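Pinza paralela o de ventosa para paños doblados y rollos de cinta
Foro de automatización – Pinzas y efectores

biseria_318
Estoy comparando dos pinzas en el mismo brazo, con controlador Jaiswal: una paralela de dedos planos (Palthorpe, carrera de 95 mm) y una de ventosa. Las piezas son paños doblados y rollos de cinta sobre mesa blanca. La paralela coge bien el rollo, pero con el paño cierra sobre la capa superior y lo desdobla. La cámara va en la muñeca. ¿Cambio los dedos, la pinza o la trayectoria?

tecnogullgate
La ventosa descártala para tejido, pierde vacío por el poro. Yo usaría la paralela y punto.

r_mecanizado
Depende del espesor del doblez. Con dedos planos y rígidos conviene entrar por el canto, no desde arriba: baja hasta 6 mm de la mesa, avanza en horizontal con un dedo a cada lado del borde y cierra con la fuerza limitada. En el Jaiswal el límite se fija en el menú de la herramienta, no en el programa – si lo pones en el programa, lo pisa al reiniciar. Nosotros hicimos 3.000 ciclos así en marzo y solo cambiamos las almohadillas.

Para la cámara, comprueba primero cuánta imagen te tapan los dedos abiertos. Con los planos, la zona útil queda por delante de las puntas y hay que planificar la aproximación antes de bajar. Si el cable pasa por delante del objetivo, llévalo por el lateral y repite la calibración mano-ojo. 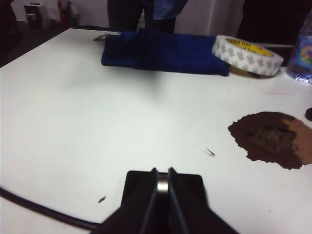 Vista desde la muñeca con los dedos abiertos; al fondo, el paño azul y el rollo de cinta.

El rollo cógelo por el diámetro exterior si te da la carrera. Por el núcleo se centra mejor, pero necesitas dedos más estrechos.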